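Home | Workshop | Kitchen | Storage | Search

Tips for a two-arm bench at home
By Leonie Voß, Sun 13 October

Bolt both arms to one length of slotted aluminium extrusion. Snug the plates, check reach, then tighten. Ours sit on the spare bench at Cudgate and took 14 evenings to build.

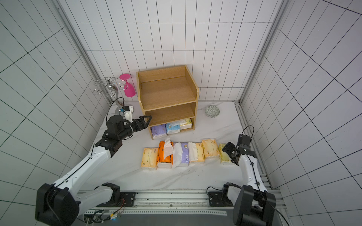
Cable slack is worth sorting before you write any code. Move each joint to its limit by hand with the power off, then clip the cable. Leave a loop at the wrist, as on the right arm, where it arches over the gripper. For practice loads, tissue packs stood in a row are cheap and don't mind being squashed. Save the glassware for slow runs.

Wipe the floor panel with a damp cloth and keep the wiring clear of it.

Contact Ute Mühlbauer | © Cudgate Workshop | Back to top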